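Grumik names Corina Pichler editor in chief, moves Gion Kuster to long reads

LAKECK, Aug 16, 2020

Grumik, the trade newsletter for people who make, ship and argue over packaging, has appointed Corina Pichler as its editor in chief. She starts immediately, having in practice started in April, when the post fell vacant and she was the person standing closest to the phone.

Pichler joined Grumik as a reporter on the cartons and corrugated desk. She later ran the weekly price survey, a job that involves calling mills that would prefer not to be called. She will now oversee all editorial output, including the daily email, the survey, the quarterly print edition and the corrections column, which has a loyal readership of its own.

Gion Kuster, who has edited the daily email for longer than the daily email has been daily, becomes editor at large. He will write long features and will no longer be required to be awake at five in the morning. Colleagues report that he is still awake at five in the morning and has opinions about the subject line.

"I have wanted this job for a long time and have spent the past few months finding out what it is," said Pichler. "Mostly it is deciding which of two good stories runs first and then hearing from the author of the other one. I am grateful to Gion, who has handed over a working newsroom and a drawer full of keys that open nothing in the building."

Kuster said: "Corina once held a front page for two hours because a glue supplier's quote sounded too cheerful. She was right. The supplier had been sold that morning. I leave the email in good hands and will be sending those hands notes."

Other newsroom changes

The glass and metals beat, previously split between two reporters who each believed the other was covering aluminum lids, will be combined under a single desk editor. Aluminum lids now belong to somebody. Recruitment for the role is open and will close when it is filled.

The regulation desk moves from the Gredstead office to Lakeck. Gredstead keeps the survey team and the good coffee machine, a division agreed after talks that both sides describe as constructive. Reporters who work remotely will carry on doing so through the end of the year at least, and the Monday planning call, having been moved to other days on several occasions, will now simply be known as the planning call.

The plastics desk is unchanged. It has asked us to say that it is always unchanged and would like to be in one of these announcements some day. It now has been.

A word on the numbers

Grumik closed the last quarter with 3,193 paying subscribers, of whom 1,025 take the print edition as well. The print figure rose over the spring, which surprised the people who had drawn up a plan to close print. The plan has been put in a binder. The binder is very nice and is available for viewing.

The weekly price survey now draws on 245 regular contributors. Each is asked the same set of questions every week and a good number give the same set of answers, but the exceptions are what subscribers pay for. Under Pichler the survey will add a short written commentary, so that readers who like their tables with a sentence or two on top can have one. Readers who prefer the tables bare may scroll.

Subscription rates will not change this year. The sales team was consulted on this point and has asked that its silence be recorded.

The Nägeli title

Grumik will also take over publication of Nägeli, the monthly bulletin on labels, closures and small fittings. Nägeli has been produced independently for many years and has a style guide longer than most of its issues. It spells "shrink-wrap" with a hyphen. Grumik does not. After a full and frank exchange of emails, each title will keep its own spelling, and staff who work on both are advised to check which one they are in.

Nägeli subscribers need to do nothing. Their issues will arrive as before, in the same format and with the same crossword, which will continue to include at least one clue on bottle necks. Existing contributors have been offered new contracts on the same terms. The archive will be moved to the Grumik site in stages, starting with the most recent issues and working backward until someone gets tired.

"We looked at merging the two into one publication," said Pichler. "Then we read our mail. People who buy labels do not want to page through an article on pallets to get to the labels. That seems fair to me. I don't want to page through pallets either, and I wrote a lot of those articles."

Kuster will edit a joint supplement for both readerships, due out once a year. The first will cover the long and unhappy history of the easy-open tab. He has been working on it since before it was commissioned, and the draft is understood to be the length of a short novel. A desk editor has been assigned, with scissors.
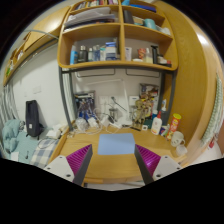
What readers will notice

The daily email will go out half an hour later. This allows the overnight team to add closing prices from the last markets of the day and allows everyone else to spell-check them. The top item will be shorter. The section called "Also," which had grown longer than everything it was also to, will be limited to four entries.

The letters page returns to the print edition after an absence of several issues. It was dropped for space and has been missed, chiefly by those who write to it. Letters should be brief, signed and on a topic connected in some way to packaging. Letters on the page numbering have been received and understood.

Corrections will now appear at the top of the email when they concern a price and at the bottom when they concern a name, unless the name is that of a subscriber, in which case we will call.

Contacting the newsroom

Story tips on cartons, corrugated and paper should go to the Lakeck news desk, as should anything on regulation. Price survey questions go to Gredstead. Questions for Nägeli may be sent to its existing address, which will stay open, and will be answered by the same people who answered them before.

Invitations to plant openings are welcome. Please mention in the first line whether a hard hat is provided, as the newsroom's own has gone missing and Kuster says he does not have it.

About Grumik

Grumik reports on prices, plants, people and policy in the packaging trade. It publishes a daily email, a weekly price survey and a quarterly print edition, and is based in Lakeck with a second office in Gredstead. It is owned by its staff, who meet once a year to elect a board and complain about the chairs.

Press inquiries: Grumik news desk, Lakeck. Headshots of Corina Pichler are available on request. Gion Kuster has supplied one as well, though it is from an earlier period.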